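Search products... Search

Veser secondary glazing kit - bedroom size

Slim inner pane for the window you've already got. Fits inside the reveal, old frame stays where it is. Good for draughts, better for road noise. We've stocked Veser since June and it's gone out of the door quicker than we can cut it.

Kit comes as a white frame, four sides, cut to your sizes. Pane ready fitted. Screws, plugs, a tube of Collet sealant. You need a drill and a level, and somebody to hold the other end.

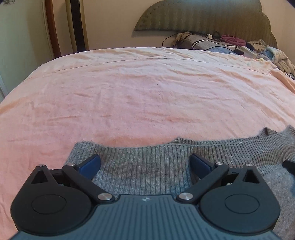
Widths up to 141 cm in one piece. Wider than that we send it as a slider, two panes, costs more. Measure top, middle and bottom and give us the smallest. Old houses are never sqaure.

Prices, cut to size:
Fixed pane - £199
Slider - £345
Spare seal strip, per roll - £15

Delivery extra, ask. Collection from the Esteck yard is free, ring first so Lempi can get it down off the rack.

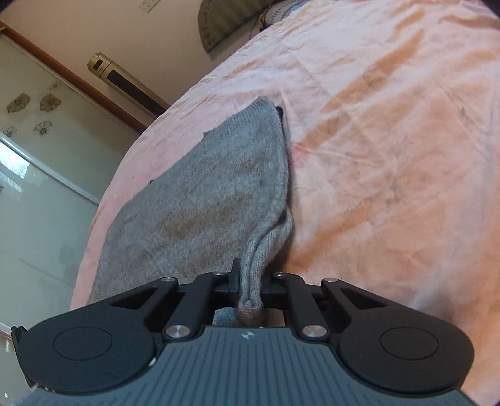

Grey sock on a pink sheet.

Fitting. Clean the reveal, let it dry. Offer the frame up dry before you drill anything. Packers go at the bottom corners only. Sealant last, thin bead, leave it overnight. If the pane rattles the frame is twisted, so back the screws off a bit and start again from the hinge side.

Condensation between the panes - nearly always the old window leaking warm air the wrong way. Seal the inner one properly and open the trickle vent if theres one on the outer.

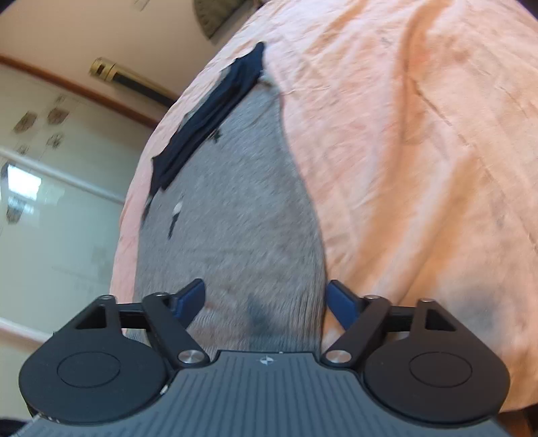
Handles come in white or brass effect, say which when you order or you'll get white. Utivetti locks will fit the slider but not the fixed pane.

Trade orders to Birgit Sperling, everything else to the shop. No returns on cut sizes, sorry, so check your numbers twice.

Prices checked February 16, 2019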